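Erudbridge G4 Parallel Gripper: Product Information and Safety Notice

Status: Available, with restrictions
Notice issued: Tue 20 August
Applies to: all G4 units with finger link set 39

The Erudbridge G4 is a compact electric gripper for light assembly, board handling and computer service work. It is supplied with machined finger links, a mounting bracket and a wrist cable. Spare parts are stocked at our Sosdale warehouse.

In July, the Skoltley service center reported 3 cases in which the gripper did not hold its position after an emergency stop. The fingers opened by up to 2 mm when power was removed. In one case a processor was dropped onto its socket and the contacts were bent. No injuries were reported.

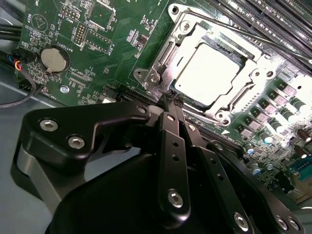
Our inspection found that the holding brake had been set below its specified force before shipment. The fault does not appear during normal powered motion, and the controller does not record an error when it occurs. Customers should not assume that a unit is unaffected on the basis of an empty fault log.

Until the brake has been checked, the following restrictions apply:

Do not carry processors or other unprotected parts above an open socket.
Do not place hands beneath a held part, including when the arm is stopped.
Remove power from the computer under service before the arm enters the case.
Check the finger screws for tightness at the start of each shift.

The brake check takes 4 minutes and requires the Yüksel force gauge supplied with the service kit. Units that fail must be returned to Sosdale for adjustment. Customers must not adjust the brake themselves. Return shipping and repair are free of charge, including for units outside the warranty period.

Related items: G4 service kit, replacement finger link set, wrist cable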